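ハンガーの居場所を決める

1月29日。衣替えでもないのに、急にハンガーが気になりだしました。クローゼットを開けるたびに、使っていないのがからまって落ちてくるんですよね…。Stallcombeに越してきてからずっと見ないふりをしていたんですが、さすがに限界!

というわけで、使っていないハンガーはかごにまとめることにしました。かごは編みひものタイプで、くすんだセージグリーン。短いほうの側面に持ち手の穴があいています。ハンガーは薄いグレーのプラスチック製で、並べてみると色の相性がなかなかいい感じ。

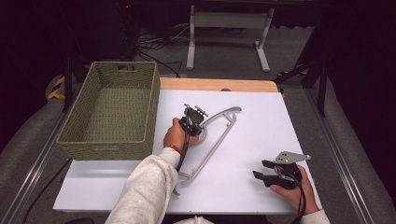
かごの話をもう少し

実はプラスチックの箱とかなり迷いました。Kulloraの通販で286件もレビューを読んで(読みすぎ)、結局、置きっぱなしでも部屋になじみそうな編みかごに。値段は送料込みで2,407円でした。ふたがないので、ぽいっと入れられるのも私向きです。

それと、太めのひもをぎゅっと撚ってある感じが好きなんです。光の当たり方で、緑が明るいカーキに見えたり、溝のところだけ黒っぽく沈んだり。つい近くで眺めてしまいます。
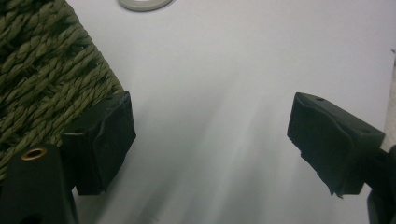

撚りひものでこぼこ。緑の濃淡がお気に入り。

入れ方は、フックの向きをそろえて立てるだけ。寝かせて重ねると、またからまって元通りになりそうなので。片づけの時間は20分と決めて、タイマーをかけてやっています。

7月に夏物を出すころまで、このルールが続いているといいなあ。次は靴下の引き出しです。こっちはちょっと開けるのがこわい。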